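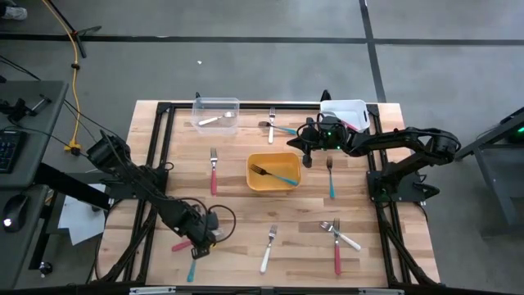
Arbeitstisch mit drei Behältern und mehreren Gabeln

Kategorie: Vereinsleben / Protokolle
Donnerstag, 19. März 2020 - von der Schriftführung

Protokoll der Frühjahrssitzung des Wetterbeobachterkreises Sotcombe

Die Sitzung begann mit einem herzlichen Willkommen an alle, die trotz des Dauerregens den Weg zu uns gefunden haben, und einem besonders lieben Gruß an unsere Gäste aus Umthorpe. Das Protokoll der letzten Sitzung wurde ohne Änderungen genehmigt.

TOP 1: Rückblick auf den Winter
Der Winter war mild und nass, darüber waren sich alle schnell einig, und es wurde wie immer gern und ausführlich erzählt. Die Station Cusholm meldete nur zwei Tage mit geschlossener Schneedecke. Beim Februarsturm fiel dort der Windmesser aus, sodass die stärksten Böen leider fehlen - sehr schade, wo doch gerade diese Werte viele interessiert hätten.

TOP 2: Ersatz für den Windmesser
Es lag ein Angebot der Firma Mac Giolla über 600 Euro vor, Montage inbegriffen. Nach längerer, aber durchweg freundlicher Aussprache wurde die Anschaffung bei drei Enthaltungen beschlossen. Das alte Gerät bleibt vorerst als Reserve in Sotcombe.

TOP 3: Alte Wetterbücher
Die Abschrift der Umthorper Wetterbücher, die bis 1744 zurückreichen, kommt gut voran. Wer alte Handschriften lesen mag, ist von Herzen eingeladen mitzumachen - Vorkenntnisse braucht es keine, ein wenig Geduld schon.

TOP 4: Verschiedenes
Gewünscht wurde ein Abend über Gewitter und Hagel. Er soll im Oktober stattfinden, der Termin folgt per Rundbrief. Die Regenmengen bitte weiterhin morgens ablesen und zum Monatsende melden.

Kontakt | © Wetterbeobachterkreis Sotcombe | Nach oben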